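Koledmont Neighbors Help Board > Churches & Faith Groups

How do we plan a harvest supper after the evening service?
Posted by itow_pewside, 5th May

Hello all! Our little parish on the Itow side of town has always done coffee and store-bought cookies after evening prayer, and this October we'd love to put on a proper sit-down supper for Harvest Thanksgiving. We can seat 50 in the hall if we squeeze (and we do like to squeeze). I've said yes to organizing it, bless me, and now I'm lying awake wondering whether to sell tickets or just put a basket by the door. Also, does the meal go before the service or after? We have folks with small children and folks who don't drive after dark, and I'd hate to leave either group out.

choirloft_back_row
We've held ours for 12 years now and I still get butterflies, so you're in good company! Please do go with free tickets and a basket. The tickets tell you how many potatoes to peel, and the basket lets people give what they can without anyone watching. We eat first, at 4, and then walk across to church for a short service with the harvest hymns everybody knows. The children last pretty well on a full stomach, and most of our older members are home before it gets too late. If your oven is anything like ours, ask people to bring the hot dishes already hot and wrapped in towels. We rent extra tables from Fullarent and they've always been sweet about letting us return them the next day.

Kolodziej_Hall_Kitchen
after. always after

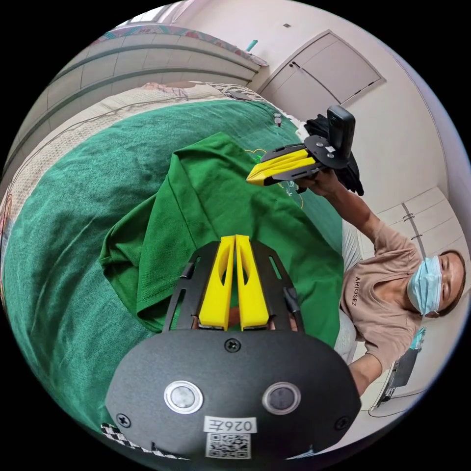 2 min read

quilts_and_psalms
I'd gently disagree with the reply before mine, though I can see it suits some places. We tried a late supper at Kołodziej Hall one year and didn't sit down until past 7, and the little ones were in tears before the soup came around. One other thing, do put a line on the ticket for allergies. And ask your priest or minister early who is saying grace, so it's settled before the food comes out.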